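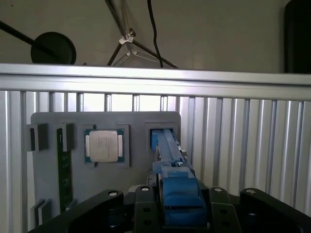
Ottavio Rizzi wrote back within the hour, and his whole reply was that I should stop trying to make the arm clever and start making the part easier to hold. I'd sent him three long paragraphs on force thresholds and a spreadsheet. He was right, of course, and I've spent the month since then at the printer instead of at the keyboard, and I've had a ball.

So, an update on the board job! For anyone new, I'm teaching an arm to do the fiddly bits of putting a computer together. Memory stick, processor, the sort of thing you do once every few years with your shoulders up around your ears, hoping you don't hear a crunch. I don't have a real motherboard on the bench because I'm not made of money. I have a flat grey practice board with rounded corners, laid out with clips and square sockets, and the arm gets to be as rude to it as it likes.

The gripper is a plain black parallel one. Two fingers, they open, they close. Terrific on anything chunky, hopeless on a thin square thing that wants to go flat into a slightly bigger square hole. The fingers are wider than the gap they need to work in, so they reach the frame before the part does. I tried coming in from the corner, I tried pinching the very edges, and I tried tilting the wrist, which worked beautifully twice and then never again.

That's where the blue tool came in. It's a long 3D-printed piece with a fat rectangular body at one end for the gripper to grab, narrowing to a small block at the tip that goes down into the socket where the fingers can't. There are some little metal fittings along the shaft and a few steps in the lower part, and every one of those steps is the scar of an earlier version. The first was one smooth wedge and it slid in the grip. The second had a shoulder on it, so it stopped sliding and started twisting. By the fifth I'd given up on making it look nice, and that's the one that behaves.

I printed it in blue because I had blue. It's been handy all the same, as the wrist camera has a much easier time picking out blue against grey and black than it did with my first grey prototype, which more or less vanished into the board. If you're printing anything that a camera needs to find, spend the two minutes and change the spool!

The bench setup took longer than the tool did. The board is fastened against a ribbed aluminium panel with a big rail across the top, and I can't tell you how much I love that panel. Covadonga Esteban talked me into it after watching me chase a board around a tabletop with clamps all one evening. Things stay put now. When I come back at 6 a.m. with a coffee, the socket is where I left it, and I can pick up the same program and carry on.

The one nuisance is the shine. All those ribs throw bright stripes when the lights are on overhead, and the camera is very fond of bright stripes. I lost the better part of a weekend to an edge finder that kept insisting the socket was a rib. I fixed it in the dullest way possible, by telling it to ignore everything outside the board. If you've got a more elegant answer I'd love to hear it, but I'm in no hurry to touch it.

On the software side, I'm running the motion planning in Zavuvine, with a small script of my own sitting on top that does the searching. The search is simple. The tool comes down until it feels something, backs off a hair, shifts over, and tries again in a little spiral until it drops in. My first log had 349 tries in it and I read through every one with a highlighter, like a person with no other hobbies. A lot of the misses leaned the same way, and it came down to the tool sitting slightly crooked in the fingers each time it was picked up. I'd been blaming the vision for a week. Sorry, vision.

The fix was a printed cradle for the tool to rest in between goes, with sloped sides so it settles into the same spot before the gripper closes on it. Cheap, ugly, works a treat. I haven't done the proper long run with it yet. I want 500 goes without me hovering, and after that 2,000 if the blue plastic holds up. I'm already a bit suspicious of the corners at the tip, so there's a spare printing as I write this.

Memory sticks are the other half of the job and I've barely started on them. They go in long and narrow, they need a firm push at both ends, and the arm currently has the push of a polite guest. Ottavio thinks I should press one end and then the other. Covadonga thinks a wider tool that bridges the whole stick would do it in one go. I'm going to print both and see.

A few of you asked for the files. The tool and the cradle are both going up once I've redrawn the cradle so that the measurements are round numbers and not whatever I typed in at midnight. If your gripper's fingers are a different shape you'll need to change the body, but the tip should be fine as it is. Leave a comment with what you're running and I'll try to include a second body to suit.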